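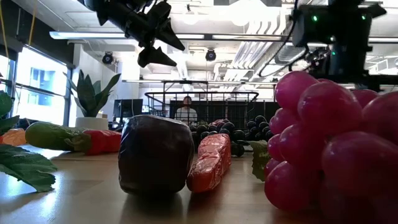

Display Produce: Frequently Asked Questions

Which grapes do you stock?
Black and pink-magenta. Both come in bunches, and both are sold by the bunch or in a carton of 3.

Can I get the grapes with leaves?
Some bunches have a leaf and some don't. Tell us your preference in the order notes and we'll match it if we can.

Can the wrapped pieces be unwrapped?
Yes, but we can't take them back once the plastic is off.

How do I clean the fruit?
Wipe it with a damp cloth and a drop of dish soap. Don't put it in the dishwasher. Dust wrapped pieces with a dry cloth, as water gets into the creases.

Will the colours fade?
They will in a sunny shop window. Turn the pieces every few weeks or move them back from the glass.

Do you hire out sets?
Yes. The Hurby table set is for hire only, with a minimum of 2 days. December bookings fill early.

Where do I pick up?
From the Norkmont counter, weekdays. Bring your order number. We also deliver to Druren on orders over $97.

What if a grape comes off the bunch?
Push it back onto its stem. If it won't hold, use a dab of craft glue.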